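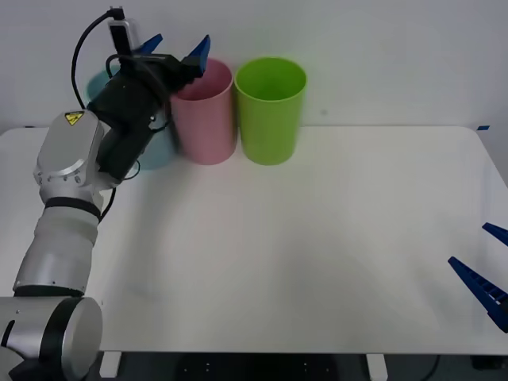

Skedcombe front desk replied that the cups still smell of detergent after drying and asked whether the whole set should be thrown out.

Ticket 49, breakroom supplies
Item: plastic cups, teal-blue, pink and lime green
Status: open, waiting on retest

Reported: Soapy taste in plain water. All colors affected. Glassware from the same rack is fine.

Checked: Detergent is Plarnik liquid, dosed by hand. The label gives 2 ml per sink. The breakroom pump delivers 7 ml per press. Water hardness is normal for the building.

Action 1: Washed one cup of each color at the correct dose, rinsed under running water, air dried upright. Smell reduced in the pink and green. No change in the teal-blue.

Action 2: Soaked all three in warm water and baking soda for 29 minutes. Rinsed twice. No smell in any cup on the first check.

Pending: Retest with cold water after a night on the shelf. Replacement pump requested from Grurkska.

Note to front desk: Do not discard the set. Stand the cups open end up and do not stack them until the ticket is closed.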